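Honport Tenants' Association, June minutes

Present: Angharad Skyrme (chair), Lakshmi Gowda, 3 others and a dog.

Laundry room. The dryer takes 47 minutes to make a towel warmer.

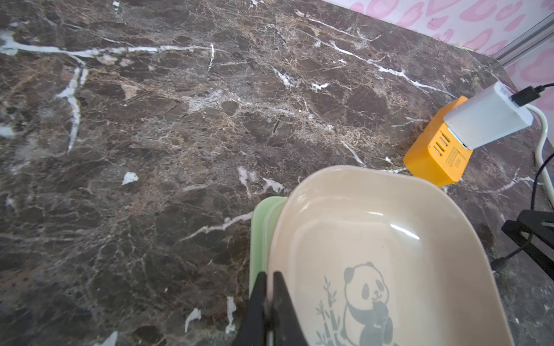

Lakshmi Gowda asked whether we might finally call Keseck. Agreed, again.

Parking. Deferred at some length. 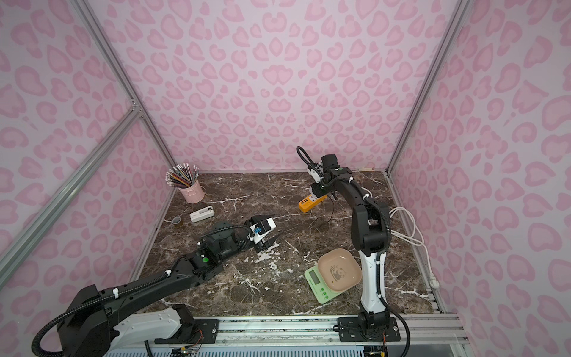
Also deferred: the bike rack.

Roof leak. Now almost 3 years old. No cake.

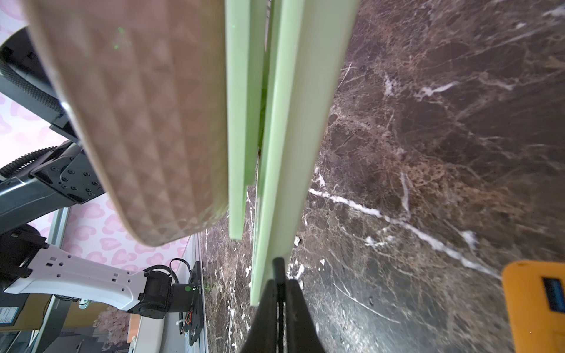 The bucket stays.

Funds: $42. 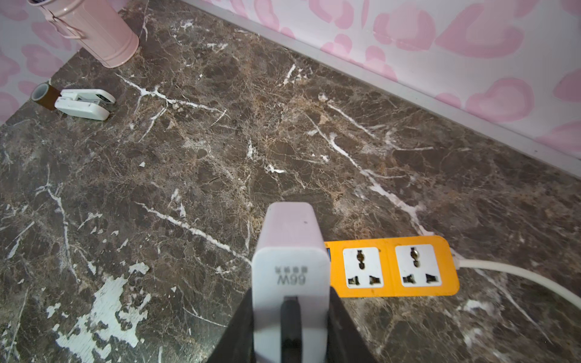 Closed at 9:10, dog first.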